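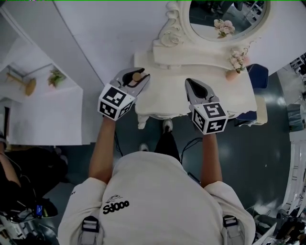
A dressing table gets dusty faster than almost any other surface in a house, and it is one of the slowest to clean because everything has to come off first. I had that on my mind at the Etavden open day, where a good part of the floor was given over to household jobs done with grippers. The table they were using was a white one with a scalloped front edge and a carved mirror, and the only thing I could see standing on the top was a small bunch of artificial flowers in a round peach vase. The person working at it had a gripper in each hand and a little round tan piece pinched in the left one, just over the tabletop. I stood and watched for longer than I had planned, and I went home with a page of notes. Most of them are about dressing tables and hardly any are about robots.

Household Notes > Bedroom > Furniture Care > Dressing Tables

Clearing the top

Pick up one thing at a time. With grippers there isn't much choice, but it works for bare hands too. When I scoop up four bottles at once, one of them goes over and leaves a ring. Take a tray to the table, fill it, and put the tray on the bed. If you have no tray, a baking sheet with a dish towel on it will do.

Small parts go in a saucer before anything else is touched. I mean loose knobs, earring backs, the stopper from a perfume bottle. A drawer knob that has worked loose should go back on the same day. Wrap the screw thread once with sewing thread, turn the knob on by hand, and stop when it is snug. If the hole is stripped, put in a wooden toothpick with a drop of wood glue, snap it off level, and wait overnight.

Painted white furniture

Carving is where the dust stays. A dry paintbrush, 2 inches wide with soft bristles, gets into scrolls and petals better than any cloth. Start at the top of the mirror frame and work down. Hold the vacuum hose near the brush in your other hand.

For hand marks on white paint, use three drops of dish soap in a bowl of warm water. Wring the cloth nearly dry, wipe, then go over it with a clean damp cloth and dry it right away. Don't use a scouring sponge. It takes the shine off in patches, and the patches show more than the marks did.

Spray glass cleaner on the cloth and never on the mirror. Liquid runs down behind the bottom edge of the frame and the silvering goes black. I ruined a Lemberg mirror that way and it can't be repaired at home.

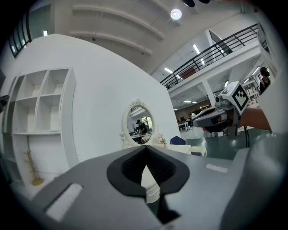 Artificial flowers can be cleaned in a paper bag with half a cup of table salt. Fold the top over, shake gently for a minute, and tap off the salt outdoors. Wipe the leaves with a barely damp cloth. For flowers that are glued into the vase, use a hair dryer on the cool setting.

Jewelry stands need a wipe about the base, where hair and powder collect. Take the necklaces off and lay them flat on a towel, well apart. A chain that is already knotted comes loose more easily with a drop of baby oil and two pins.

The chair

Vacuum the seat cushion with the narrow tool, seams included. If the chair arms or back knock against the table, stick felt pads where they meet. I use the Gittins ones and cut them in half. Check them every September and replace any that have slid.

Going to an open day

Wear flat shoes, as it is a lot of standing on a hard floor. Bring a pencil and something stiff to write on. Ask before you step up close to someone who is working, and watch for cables on the floor. I asked one of the staff how many times a task like this gets repeated and was told 303 for the one on their sheet – I would not dust anything that often. The Furkano table next to the coffee had printed handouts, but they were gone by noon.

Print this page
E-mail this page to a friend

Comments (3)

pinecone_attic
The salt in a bag worked on my silk roses. It did not work on the foam ones, so be warned.

Marshview
Can I use the toothpick fix on a drawer that gets pulled hard every day? Mine has come out twice.

Reply from the author: Use 3 toothpicks and leave the glue a full day. If it still pulls out, get a longer screw.

teakettle44
I was there in the afternoon and missed the handouts too. Does anyone have a copy they could scan?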